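# White curtains, gray table: Kerstin Wikström on making a workroom calm

Kerstin Wikström had ironed eleven feet of hem by the time I got there on Wednesday, and she wanted to talk about lining tape before I had my coat off. She held a piece up against the window, then against the wall, then against my sleeve. "See how it goes yellow next to wool? You can't trust a white until you've walked it all over the house."

I've wanted to interview Kerstin for a long time. She spent 22 years sewing curtains for other people, first for a shop called Van Acker and then on her own, and she still takes the odd job if she likes the windows. But what I really came for was the workroom. A mutual friend had told me it was the most restful place she'd ever cut fabric in, and after an afternoon there I understand the fuss. I went home and looked at my own sewing corner with real suspicion.

The room used to be a dining room. Kerstin and her sister-in-law, Marit Åberg, ate in it twice a year and stored chairs in it the rest of the time. "We'd carry the good plates in for Christmas and it would be freezing," Kerstin said. "Then in November one year I had a huge order, eight panels for one house, and I laid them out on the dining table. I never gave it back."

The first thing she changed was the table. The old one was pine, and soft. Pins scratched it, the tracing wheel left rows of dots in it, and chalk settled into the grain. She tried covering it with a blanket, then with a sheet over the blanket, then with a big piece of cardboard.

"Everything slid," she said. "You'd cut a straight line and then lift the fabric and it would be a banana!"

The replacement came through a small supplier named Hirico, who had a top left over from a canceled kitchen order. Kerstin had asked for plain white. They talked her into looking at a speckled gray one, and she drove over expecting to say no.

"I thought, speckles, that's going to make me dizzy. I'll lose every pin I own. And I put a pin down on it in their showroom, and it was fine, I could see the pin, because a pin is long and a speckle isn't. A crumb, no. A crumb you'll never find. But who's looking for crumbs?" She laughed at this for quite a while. "Marit is. Marit is looking for crumbs."

Marit, who was in the next room and could hear every word, called out that she wiped the table every single night and had every right to look.

I asked Kerstin what a person should want from a cutting table if they were starting from nothing. She had plenty to say. Height comes first. Hers is raised on blocks so that it's four inches taller than the dining table was, and she says her back noticed the difference in the first week. Then the edge. She likes a straight edge with no fancy profile, something you can hook a ruler over. And she likes a bit of shine, to my surprise, since every sewing book I own says to go matte.

"Matte grabs," she said. "Linen is all right on it, cotton is all right, but try pulling a long lining across a matte top. It drags and it stretches, and you've measured a stretched thing. I want the cloth to travel. Then I put weights on it when I want it to stop."

The weights are a story of their own. She has a set of flat river stones that she's covered in felt, and a pair of old door handles, and one very heavy brass thing that neither of us could identify. She picked each of them up to show me, and told me where each one came from, and I could happily have listened to an hour of it.

Then we got to the curtains, and this is where she lit up.

The workroom has a wide window on one side and open shelving on another, and for years the shelving was what you saw as you worked. Bolts, boxes, patterns, a vacuum cleaner. Kerstin says she could feel herself getting tired just from facing it. "It's like having someone talk at you. Every box says, remember me? Remember this project?"

So she hung a curtain across the whole stretch. She didn't bother with doors. Doors need room to swing and she hadn't any to spare. She used a fabric called Fetotow, a plain white with a little weight to it, and she ran the track from one end to the other with no break in it.

"People are stingy with width," she told me, tapping the table for emphasis. "They measure the wall and they buy the wall. Then they close the curtain and it's a bedsheet! It's flat, it's sad. You want so much cloth that when it's closed it still has somewhere to go."

She doesn't worry about perfectly even folds, either, and I loved hearing this from somebody who did it for a living. At Van Acker they used to dress every curtain by hand, finger by finger, tying the pleats with strips of cotton and leaving them for days to set. She can still do it and she'll do it for a client. In her own room she lets them fall.

"In one place they bunch up and in another they open out wide. You pull it along in the morning and it's different from yesterday. I like that. I look up from cutting and I have something soft to rest my eyes on, and it isn't asking me anything."

She'd just drawn it closed when we both ended up standing at the table, saying nothing for a minute. The light was good. I'd never thought of a polished top and a plain curtain as having much to do with each other, but they do! The sheen near the far edge picks up the pleats in faint, pale streaks, and I kept tilting my head to find them again.
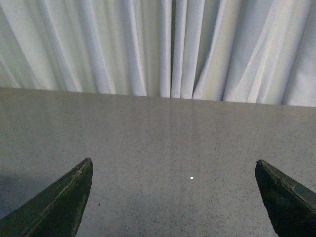

*The curtain drops behind the far edge of the table, and the speckled top catches a little of it.*

"I didn't plan that," Kerstin said, when I pointed at the reflection. "I'd love to tell you I did. I was thinking about pins."

I asked her about keeping white fabric clean in a room where people work, since that would be my own first worry. She isn't precious about it. The curtain comes down twice a year and goes through a cool wash with very little soap, and she hangs it back up damp so that its own weight pulls the creases out. Some stay. She pointed out that a soft diagonal wrinkle in a big panel of cloth isn't a fault, and that anyone who irons one out of a hanging curtain has too much time. (She'd been ironing when I came in, I reminded her. "That was a hem," she said. "A hem is different.")

As for shades of white, she has strong feelings. She lined up her samples for me on the gray top, one beside the next, and they were hardly the same color at all. One went pink. One looked like cream poured out of a jug. The cool ones leaned toward blue, and those were her favorites for a gray table.

"Put a warm white next to that gray and the white looks dirty and the gray looks green. Put a cool white there and they get along. You don't need a book for it. Cut a piece as big as a dish towel, lay it down, go and make coffee, come back and look."

Cost came up too. The fabric for the curtain ran her 126 dollars, bought as an end of roll from a warehouse called Skusarora, and she sewed it herself over a couple of evenings. The track was more trouble than the sewing. Marit held the ladder, and has opinions about how that went.

"She said 'a little to the left' for forty minutes," Marit told me, coming in at last with the coffee. "I was holding a ladder. I can't move the wall."

We drank it standing up in the doorway, because cups aren't allowed on the cutting table and there's nowhere else in there to put one down. Kerstin is strict about this, for guests and family both. She does let Marit use the table for wrapping presents in December, and for one enormous jigsaw puzzle each winter, as long as it's gone by the time the spring orders start.

Before I left I asked whether she'd change anything. She thought about it with her hand flat on the tabletop.

"I'd have done the curtain sooner," she said. "Years sooner. I sewed them for half the town and had boxes to look at in my own room - can you imagine?"

She sent me home with the cool white sample and instructions to try it against my own table in the morning and again at four. I've done the morning.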